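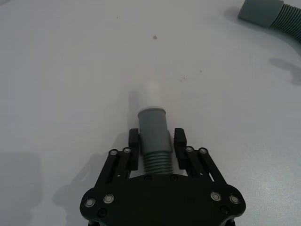

Grey pipe fitting on a pale tabletop.

Filed under: Home & Exterior > Windows and Doors > Care Tips

Getting old wooden windows ready for spring

I love this job. I know that sounds odd, but there is something wonderful about a sash that has been stuck since the fall suddenly gliding up with one finger! We have nine wooden windows in our house in Gindau, all of them older than I am, and every February I start at the back bedroom and work my way around to the kitchen. If you pick away at it, one window an evening, it never feels like a big project.

Start with the paint line

Most stuck windows are painted shut, plain and simple. Run a putty knife or a sharp utility knife along the joint between the sash and the stop, all the way around, and do the outside too if you can reach it safely. Go lightly the first time and a bit deeper the second. Then put a block of scrap wood against the sash frame and tap it with a hammer, moving along as you go. Never tap on the glass, and don't pry from one corner only (I split a bottom rail that way, and it took me a whole weekend to glue it back together).

One serious note before you scrape or sand anything: if your house was built before 1978, get the paint tested for lead. Please don't dry sand old paint until you know what it is.

Clean the tracks before you lubricate

This makes such a difference! Vacuum with the crevice tool first, then go after the corners with an old toothbrush. Grit mixed with wax makes a paste that is worse than no wax at all. For the really caked bits, a plastic scraper and a rag barely dampened with warm water and dish soap will do it. Let everything dry overnight.

Then rub a plain white candle up and down the channels. That's it. I've tried sprays, and my neighbor Eduard Hudec swears by bar soap, but soap can draw moisture and I've found it gets gummy by summer. A candle stub has lasted me through all nine windows with plenty left over.

Sash cords

If your window won't stay up, look at the cord. A frayed one is cheap to replace and the work is very satisfying, though the first one takes ages. Use braided cotton sash cord, and buy more than you think you need. Take the stop off gently, lift the sash out, and tie a knot in the old cord before you let go of it, or the weight will drop down inside the wall pocket. Guess how I learned that.

A few things that helped me:

- Tape the new cord to the end of the old one and pull it over the pulley, if the old one is still in one piece.
- With the sash all the way up, the weight should hang a couple of inches clear of the bottom of the pocket.
- Put one drop of oil on the pulley pin while you're in there. Don't paint the pulleys, ever.
- Number each stop on the back in pencil. They look identical and they are not.

Loose putty and small gaps

Press along the glazing putty with your thumb. If a piece moves, lift it out, brush the groove clean, and put a thin coat of oil-based primer on any bare wood before new putty goes in. Knead the putty in your hands until it's soft, roll it into a rope, push it in firmly, and draw the knife along in one long stroke. My first attempts looked like cake frosting and they still kept the rain out just fine! Wait for the putty to skin over before you paint it. Check the can, but in cool weather mine has taken almost 12 days. When you do paint, let the brush lap onto the glass by a hair so water can't sneak in behind.

For rattles, thin strips of bronze weatherstripping tacked into the side channels work beautifully and last for years. Felt is easier to put in and fine for a guest room.

Screens and storms

Wash the screens flat on the grass or on an old sheet, with a soft brush and soapy water, and rinse from both sides. Stand them up to dry. Check the little weep holes at the bottom of the storm windows too. A toothpick clears them in seconds, and a blocked one will rot a sill.

Adhiambo Mutiso, 21 September 2018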